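What the arms changed at Wurnisell, and what they didn't

We run 11 furnished flats in the Falville building for short lets, and the housekeeping side has had a two-arm robot in it since September. I look after the scheduling and the fault log, so this post is mostly about those.

The job it was given is small. Between guests, the mattress is stripped and any bits left on top are brushed into a dustpan. A person does this in under a minute. The robot takes longer, and the schedule had to be rebuilt to allow for it. Under the old Prokura rota one housekeeper finished a room from door to door. Now the stripping is done first, the housekeeper moves on to the bathroom, and the bed is checked on the way back.

The check is the part that was underestimated. It does not appear in the supplier's time study, and it falls on whoever is on shift. I have added it to the rota as a task with its own code. Before that it was unpaid attention, and people were right to complain.

Numbers to date: 116 runs logged, 75 of them closed with no one stepping in. The rest are mostly grasp faults, where a handle turned in the fingers or was missed on the first attempt. Wrapping the handles helped more than the last software update did. Maroon is the dustpan and blue is the brush – please do not swap them, as the log uses the colours.

Saulius Vītola has moved from rooms to a half post on the fault log. His pay went up one band. His walking went down, which he likes, and he talks to fewer people in a day, which he does not. Two others asked for the same arrangement and there is no budget for it.

Dustpan, brush and, in two of them, a crumpled bit of foil or wrapper on the quilting: 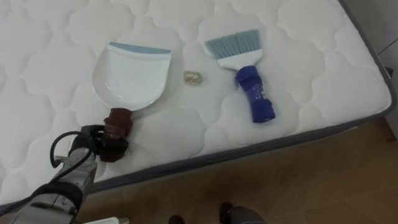
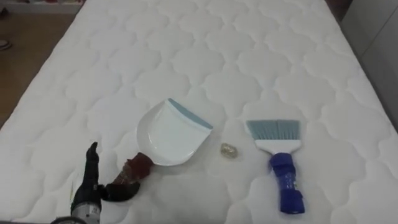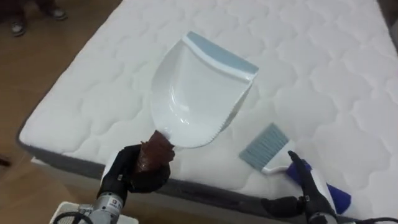
Open items

The Gaillard contract comes up for renewal and covers 800 hours of running time a year. I have asked for checking time to be listed beside it. I have also asked that the housekeepers be allowed to stop a run without filling in the long form – a one-line entry is enough for my purposes.

Spare tape for the handles is in the second drawer of the linen room. Write it down when you take the last roll.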